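How does grain get from a farm to your plate?

In many places, the government buys grain such as rice and wheat from farmers after the harvest. It pays a set price for each bag.
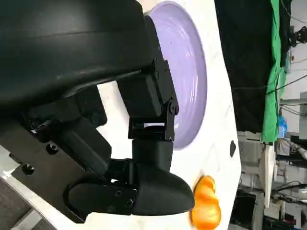

The grain is then weighed and stored in a large, dry building. One store in Staniforth holds 4,000 bags. Rats and damp can spoil grain, so workers check it often – every 15 days in most stores.

Later, some of it goes to shops where families can buy it for less money. Each family shows a card to get its share.
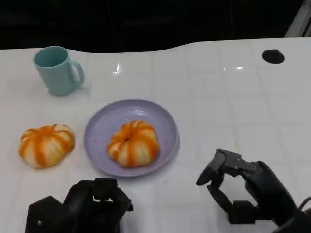 A plastic mug on a white tabletop.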